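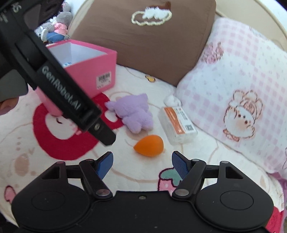 **Phone makers should publish support dates before launch**

12/13/23

Every spring the handset industry holds its launch events, and every spring the same item is missing from the slides. Buyers learn the brightness of the screen and the speed of the charger. They are seldom told the month in which security updates will end.

The Tralden review of retail listings, prepared by Jade Rowbotham, examined 813 product pages. Only 157 stated an end date for software support. Savine printed the date on the box of its Onitine handset in April, and deserves credit for doing so. Wubshet promises updates "for the life of the device," a phrase that commits the company to very little.

Manufacturers reply that chip suppliers control part of the schedule. The point is fair, but a company able to set a price and a shipping date can also set a minimum term. Seven years is reasonable for a premium phone. A shorter term may suit a cheaper one, provided it is stated plainly at the point of sale.

Retailers need not wait for legislation. They already require sellers to list storage and battery capacity, and the support date should sit in the same table.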